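Section 4. Waking up the floor for the first time

Okay, so by now the mat is down, the tile is on, and the Zavar thermostat is sitting in its wall box with the little plastic film still on it. Leave the film on for now if you have grouty fingers (I always do). This section covers the first start, and it's the slow part, so put the kettle on.

I wrote these notes for the two bathrooms and the hallway at Nultesholm. All my temperatures are in Celsius because the Zavar shows Celsius out of the box and I never bothered changing it.

Before you start

Check the bag your tile adhesive came in for the waiting time and stick to it, even if the floor feels hard as a rock. Ernő Csizmadia did our hallway and he made me wait longer than the bag said. I grumbled the whole time, but I've got no cracked grout lines, so fine, Ernő.

CAUTION: Switch off the heating circuit at the breaker before you take the thermostat cover off. If you aren't a qualified electrician, have one make the connections and do the tests in step 1.

4.1 First start

1. Have the electrician take one more resistance reading and compare it with the two you wrote on the warranty card, the one from before the mat went down and the one from before tiling. All three should be within the range printed on the mat label. If they aren't, stop here and call Lemel.

2. Put the cover back on and switch the breaker on. The display lights up and shows a flashing clock. Mine took long enough that I thought I'd killed it - give it a minute.

3. Set the clock with the side arrows, then hold the round button until it beeps.

4. Choose "Floor" as the sensor type. The default is "Room," and if you leave it there the thermostat reads the air by the door and your tiles will do whatever they like.

5. Set the upper floor limit to 29. It's under Settings, then Limits, then a second page you only get to by pressing the down arrow twice. The printed booklet leaves out that second page completely!

6. Set the target to 18 and leave it alone for a whole day. I know. You want warm toes right now and I did too, but the tile and everything under it should come up gently.

7. Next day, raise the target to 20. After that go up one degree a day until you like it. Fumiko Hirose stopped early and says anything warmer makes her feet sleepy, and I went a couple of degrees past her.

NOTE: The small bathroom mat is rated at 200 watts. It's a slow heater and it won't warm up a cold room in the time it takes to brush your teeth, so use the timer (see 4.2).

4.2 Setting the timer

1. From the main screen press the round button once, then pick "Week."

2. Set a start time one hour earlier than you want the floor warm. In October I use a shorter lead, and in deep winter a longer one.

3. Pick a lower temperature for the night. Don't drop it too far or it spends all morning catching up.

4. Copy the first day to the others with the Copy key, and change whichever mornings you sleep in.

If the screen says E2, the floor sensor isn't being read. Nine times out of ten it's a loose sensor wire behind the thermostat, so breaker off and get it looked at. Sipos sells the replacement sensor, and it slides down the same conduit, provided you put the conduit in like I nagged you to in Section 2.

4.3 What can go on the floor

1. Keep thick rugs and foam bath mats off the heated part. They trap the heat, and the spot underneath gets a lot warmer than the sensor knows.

2. Furniture on legs is great. Anything with a flat, solid base belongs on the unheated strip along the wall.

3. Keep rubber and foam-soled things off the warm tiles overnight, slippers included.

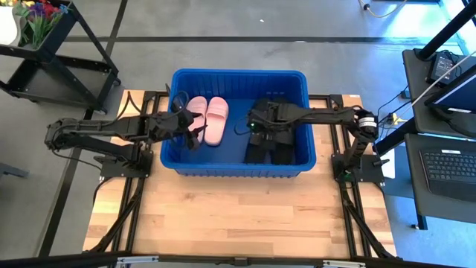
4. Cotton mats are okay if they're thin. Pick them up when you're done and hang them over the tub, and have a feel of the tile where they were. If it's noticeably hotter than the rest, go thinner or go without.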